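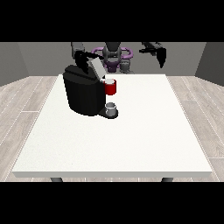 How long does the Trisel mission planner take to learn for a team that has never written an autonomous plan?
Most operators at our facility were building and loading simple plans by the end of their second day. Plans with fallback goals took longer, and a supervisor should review them for the first month.

Trisel Mission Planner: Review for Survey and Inspection Teams

The Trisel mission planner is a software package for small autonomous surface boats and underwater vehicles. It is sold by Coetzee as a yearly license and runs on an ordinary laptop. The Sundana Marine Laboratory evaluated it from January to the end of April as a possible replacement for the waypoint scripts our survey group has used for many years. The license was purchased at the listed price, and the vendor had no part in preparing this review.

Setup

Installation took under an hour on each of three laptops. The planner reads standard chart files without conversion. Connecting it to our older vehicle required an adapter file, which Coetzee supplies on request but does not include in the download. The request was answered the next morning. Laboratories with mixed fleets should ask for these files before the license period begins.

Planning

An operator sets goals in a list, gives each one a priority, and marks the areas the vehicle must avoid. The planner then proposes an order of work and shows the expected battery use for each leg. If conditions change during a mission, the vehicle may reorder or drop goals within limits the operator has set. Those limits are written in plain sentences on the screen, and our staff found them easy to check before a launch.

The priority scale is less successful. It runs from 1 to 20, and the manual gives little guidance on how much difference a step of one or two makes. In practice our group used four values and ignored the rest.

Performance on the Water

The laboratory ran 14 missions in the harbor and the outer channel. In 12 of them the vehicle completed every goal marked as required. The remaining two ended early. One was stopped by the operator when a ferry changed its route, and the other was ended by the planner itself after a current stronger than forecast raised the battery estimate above the permitted level. The vehicle returned to the recovery point in both cases.

Replanning is quick and usually sensible. On several occasions, however, the vehicle crossed the channel twice to reach goals that a person would have grouped together. The planner appears to favor short gains in time over a tidy route, and there is no setting to change this.

Logs and Reporting

Each decision is recorded with the time, the goals considered, and the reason for the choice. The log from our longest mission held 572 entries. It can be searched by goal or by time, but it cannot be filtered by type of decision, and finding the few entries that matter is slow work. Export to a spreadsheet is available. Export to Zulance, the reporting system our laboratory uses, works only for position data – the decision records have to be copied across by hand.

Support and Documentation

The manual is clear on installation and daily use. The chapter on fallback goals is short and has two diagrams that do not match the current version of the screen. Questions sent to the support desk received useful replies, most of them within one working day.

Recommendation

The Trisel planner is recommended for teams that run repeated surveys in waters with changing traffic or currents. Groups that follow the same fixed lines on every mission will see little benefit over scripts. Our laboratory has renewed its license for two of the three laptops and has asked Coetzee for a log filter and a full Zulance export.

Rating: 4 out of 5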